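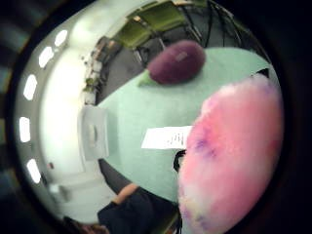

Shivam wrote back this morning – lane hold still drops out on the Brundumlow ramp, same spot, car 6, and he wants to know why the ticket was closed.

Reopened. It should not have been closed, my mistake, I closed the wrong one.

**Vehicle:** car 6, Willholm test fleet
**Route:** Clornville loop, northbound, Brundumlow on-ramp
**Symptom:** lane hold disengages halfway up the merge, chime, wheel goes slack, driver takes over
**Speed:** 80 km/h when it lets go
**Severity:** high until we know more

### October 2, 2025

Pulled logs from the last 7 runs. Dropout on 6 of them. The one clean run was at night, dry road, no truck ahead. Could be luck.

Error each time is the same:

```
LANE_CONF_LOW left=0.31 right=0.88
HANDOVER_REQ reason=lane_conf
```

So right line is fine, left line goes. Always left.

**Tried, no change:**

- restarted the lane module
- cleaned windshield and front sensor covers
- swapped the front camera with the one from car 4
- rolled the map back to the September build

Car 4 drives the same ramp fine with the camera I took out of car 6. So not the camera. Should of done that swap first.

Girish thinks it's calibration. Mount was off for the windshield replacement in September and there's no calibration sheet in the folder for after. Asked the shop. They say it was done, can't find the paper.

### Later, same day

Ran the static calibration check in bay 2. Yaw is out 0.7 degrees to the left. Limit is 0.3. Pitch ok, roll ok.

Did full recalibration with the target boards. Took two tries, first one failed at the end because the floor wasn't level under the left rear tire. Moved the car forward a bit, passed.

```
CAL_STATUS ok
yaw=0.04 pitch=0.02 roll=0.01
```

Jiahui asked why a yaw error only shows up on one ramp. Fair question. My guess – the left line there is worn where the old lane was ground off, and there's a faint ghost line next to it. With yaw out, the map says the line should be where the ghost is, tracker flips between them, confidence tanks. Everywhere else the paint is good enough to cover for it. Not proven.

Drove the ramp with Omprakash in the safety seat. Four passes, no dropout. Left confidence low point was 0.64, threshold is 0.45. Wheel felt normal. Would like it higher than 0.64 but ok.

### Still open

- [x] recalibrate car 6
- [ ] replay the bad logs with corrected yaw, see if the dropout goes away (Jiahui)
- [ ] find the missing sheet or get the shop to confirm in writing (Girish)
- [ ] wet road pass, no rain so far
- [ ] add ramp to the regresion set – Fothergill merge is in there, this one isn't
- [ ] raise ticket: car shouldn't leave the shop without a static check after glass work

Shivam – please don't use lane hold on that ramp until the replay is back, hands on and take it manually. Rest of the loop is cleared. If it drops anywhere else, hit the marker button right away, the buffer only keeps the last 1,000 frames and on two of your runs the start of the event was already gone.

Sushil, need you to sign off on the calibration numbers, file is attached to the parent ticket.

Status: **open, waiting on replay**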